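Home Style Kitchen Makers Archive

AT THE TABLE: Small Rooms

Gingham is back, and I could not be happier! Rawan Harb sets her plates and bowls out on a pink-and-white check full of cupcakes, and nothing has to match. 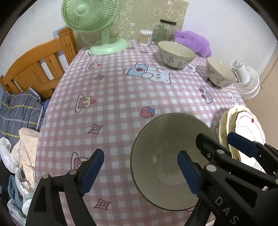
Pale green bowl, cherry-topped cupcakes.

Florals beside bows, scalloped rims over flowered ones – it all gets along. Mixing is half the fun, and a cloth this cheerful forgives plenty.

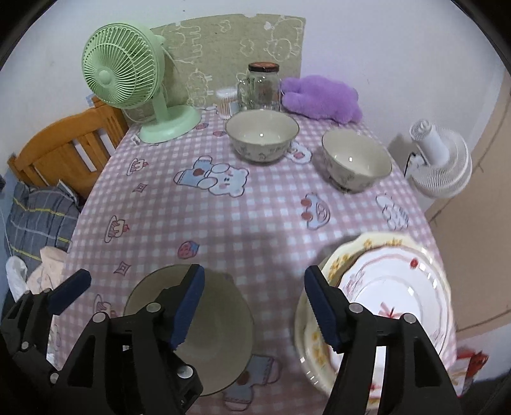
Maya Shboul would go further and says she'd never buy a full set again, having found 30 odd plates she loves more.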